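How to Register a Local Political Party for Municipal Elections

This guide sets out the steps for registering a local political party with the Cuden Municipal Electoral Office. It applies to groups that intend to put forward candidates for the Cuden council or for either of the two district boards, Emport and Lela. Independent candidates follow a separate procedure and do not need to complete these steps.

Before you begin

A group may apply at any time of year. However, a party that wishes its name to appear on the ballot must be on the register at least 90 days before polling. Applications received after that point will be processed, but the party's candidates will be listed without a party name at the coming election.

You will need:
- a written constitution adopted by the members
- the signatures of 300 registered voters
- the names and addresses of three party officers
- the registration fee of $55

Step 1. Hold a founding meeting

The founding meeting adopts the constitution and elects the officers. It must be open to all persons who have signed the statement of intent, and it may be held in any public or private building within the municipality. Minutes must be kept. They should record the place and time of the meeting, the text put to the vote, and the result of each vote. The person who chaired the meeting signs the minutes on every page.
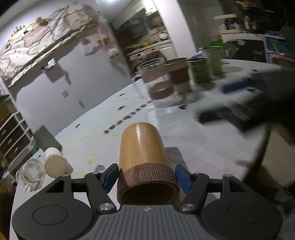
Step 2. Draft the constitution

The constitution does not have to be long, but it must cover the following points:
- the name of the party and, if used, its abbreviation
- its general aims
- the conditions for joining and leaving
- how officers are elected and removed
- how candidates are selected
- how the party may be dissolved and what happens to its funds

The office does not judge the aims of a party. It checks only that the document is complete and that members have a vote in choosing candidates. Groups that adopt a constitution before reading this list often have to call a second meeting, so a draft should be prepared in advance and sent to members with the notice of the founding meeting.

Step 3. Choose a name

A party name may contain no more than 6 words. It will be refused if it is likely to be confused with a name already on the register, if it is offensive, or if it suggests an official role – for example, by using the words "council" or "municipal." A place name may be used only if the party intends to stand in that place. A search of existing names can be requested at the front desk on Skoryk Street.

Step 4. Collect signatures

Signatures must be collected on Form P2. Each voter signs in person and prints a full name and home address beside the signature. A voter may support more than one party, but may sign only once for each. Collectors may work door to door, at public events and on tables in shops or cafes where the owner has agreed.

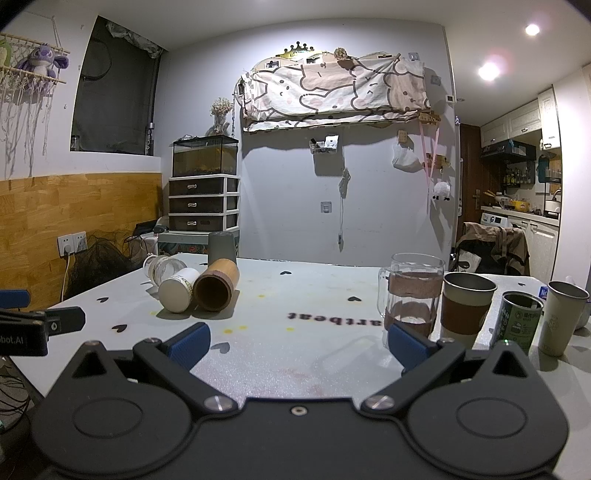

A glass mug on a white tabletop printed with dark hearts.

Sheets with missing addresses are not returned for correction. The affected lines are struck out and the remainder counted, and groups are therefore advised to collect more signatures than the minimum.

Step 5. Submit the application

Bring the completed forms, the signed minutes and the fee to the office. One officer must attend with proof of identity. Applications sent by mail are accepted if the identity form has been witnessed by a notary.

Step 6. Wait for the decision

The proposed name is posted on the public notice board, and any voter may object in writing while the notice is displayed. If there is no valid objection and the papers are in order, the party is entered on the register and receives a certificate. If the application is refused, the reasons are given in writing. The group may correct the fault and apply again without paying a second fee, provided that it keeps the same officers.

After registration

Registered parties must file a statement of income and spending each February, including years in which no election is held. Changes of officer or address should be reported on Form P5.

Related pages
Standing as an independent candidate
Spending limits for district board elections
Form P2: Statement of support
Changing a registered party name
How votes are counted in Emport and Lela

This website uses cookies to remember your settings and to measure how pages are used. By continuing to browse, you accept our cookie policy.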